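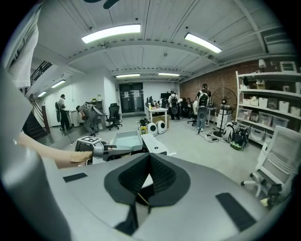
The shared room at Velport, looking towards the desks and the glass doors

Humau Boards > Workspaces and Shared Rooms > Storage and layout
Thread: Cooking things and desks in one room, where would you put it all?

saltmarsh_k
November 21, 2021
We have one big room at Velport for everything. Desks and monitors are along the back, and the rest of the floor is used for cooking things, trays, bottles and whatever else has nowhere to live. There is a white table with a light wooden base that collects small items. I cleared it last week and it has filled up again.

Too much of it ends up on the floor. There's a grey tray down there, plus the round white things with black fronts, and a low cart with a yellow bottle next to them. People walk through there to reach the desks. I'd like a layout that leaves a clear path and doesn't mean buying a lot of furniture. What would you move first?

pelmet
The chairs. You've got a black one out on the right and another by the shelving unit. Chairs on wheels drift, and then everyone walks round them. Park them at the desks when they're not being sat on and look at it again.

saltmarsh_k
They do get put back. They come out again within the hour.

oldlino
I'd start with the table. If it's collecting small stuff then it is storage, so treat it as storage. Shallow boxes with labels on the front, one sort of thing per box. We did this at Dolik with the cheapest boxes we could find and it has held up for two winters.

pelmet
Don't agree. Boxes on a table just mean you've lost the table. Put the boxes on the dark shelving and keep the table top for work. What's on those shelves now?

saltmarsh_k
Mixed. Cables, paper, a lot of packaging we should have thrown out. The shelves are 545 mm deep so things vanish at the back.

oldlino
Deep shelves are fine for trays. Slide them in short end first and you can still see every one. That gets your grey one off the floor today for nothing.

brackenbury_lane
Mind the glass doors as well. If they're meant to open I wouldn't let anything build up on that side. And the papers taped to them could go on a pinboard.

saltmarsh_k
Noted on the doors. The papers are staying, I've lost that argument already. The round table is the bit I can't decide on. 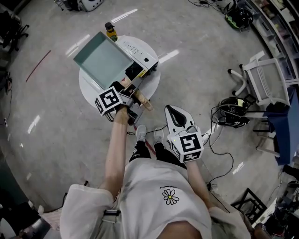 Page 2 of 2

saltmarsh_k
So, the round white table. It has the small white cooker on it, the one with the dark glass door and the knob on top. The pale tray is resting half on that and half on the table, and the bottle with the pump cap is behind. The table is 100 cm across. I want it used for preparing things and I'm thinking of moving the cooker to the white table.

pelmet
Good idea. A round table is poor for anything with square corners. You lose space all the way round it.

oldlino
I'd leave it. You can get to a round table from any side, so one person can be at the door of the cooker while somebody else works opposite. Get the tray off the top though. I wouldn't rest anything on an appliance that gets hot.

brackenbury_lane
Agree about the tray. I'd bring the bottle round to the front too, if it's oil or anything like it. Reaching over a cooker is a bad habit to get into.

pelmet
What's the cooker plugged into? Check before moving it anywhere. Our extension lead was marked 2,000 W and we had more than that on it without knowing.

saltmarsh_k
Will check. I'd assumed a wall socket but there are a lot of leads in here.

tuppenny
Is there a line painted on the floor to the left of the table, or is it tape? If you have floor marks anyway you could use the same thing to mark the walkway.

saltmarsh_k
It's a thin red line, painted. It was there when we took the room. I like the walkway idea, and we have half a tin of Jurčo floor paint in yellow.

pelmet
Use tape first. You'll change your mind about where the path goes.

oldlino
For once I'm with pelmet.

saltmarsh_k
One more. There's a burner as well, and I need to find a permanent place for it.

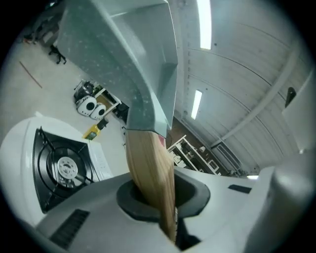

White unit with the black burner

brackenbury_lane
Away from where people pass, whatever else you do. I'd also pick up that thin brown stick on the floor, somebody will roll an ankle on it. The black thing with the splayed legs wants moving in too.

tuppenny
Could the burner go next to the cooker? Then all the hot things are in one place and you only have to keep one area clear.

oldlino
Only if there's elbow room between them. On a 100 cm round table I doubt it. This is where I'd give in and use the white table, burner at one end and nothing else near it.

pelmet
So the white table isn't storage after all.

oldlino
Not if the burner goes on it, no. Boxes to the shelves, then.

saltmarsh_k
Right. Cooker stays on the round table for now, burner goes to the white table once I've emptied it, trays and boxes on the shelving. I'll throw out the packaging on Monday and put tape down for the path after that. Still open to ideas for the things by the cart. They don't fit on the shelves, I've tried.

tuppenny
Measure under the desks.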